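Search stories Search

The Understudy

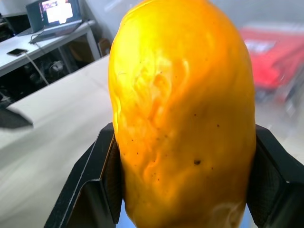 Margareta Oprea had been dead for eleven days when her nephews discovered she had left the fruit stand to Roya Mohammadi, who did not like fruit.

"There must be another Roya," said Roya.

The lawyer said there was only the one. He slid the keys across the desk, along with a notebook labeled CUSTOMERS, VOLUME TWO. Volume one had been lost in a flood, he said, or possibly a divorce.

Roya had done Margareta's taxes for years. She knew the stand earned enough to pay for itself and for one modest vice, which in Margareta's case had been lottery tickets. She planned to sell by July. Until then she would keep the awning up and be polite.

The notebook made this difficult. Margareta had written her customers down the way other people write down recipes. Mr. Mousavi: will say the melons are too small. Agree with him. Mrs. Huenchumán: wants to be asked about her knee, then wants you to stop asking. The young man with the bicycle: do not sell him avocados, he has no patience and blames the avocado.

Afshin Mousavi arrived at nine.

"These melons are small," he said.

"Tiny," said Roya.

He looked at her with real alarm. "Margareta used to argue."

Roya checked the notebook under the counter. On the back of the page, in different ink, it said: He likes it better if you argue.

"They're a perfectly normal size," she said. "You have large hands."

He bought two and left whistling.

By noon she had asked about a knee, refused an avocado, and sold a papaya to a woman who wanted one with spots and would hear nothing in favor of the handsome ones. The till held $244. She had also eaten a plum, for professional reasons, and found it wet.

At closing she turned to the last page, expecting the nephews. It was headed Roya.

Will say she is selling, it read. Don't argue. Give her the morning shift.

Roya read it twice, locked the till, and went across the street to buy a lottery ticket. She lost. She opened at seven the next day, in a terrible mood, and put the small melons in front.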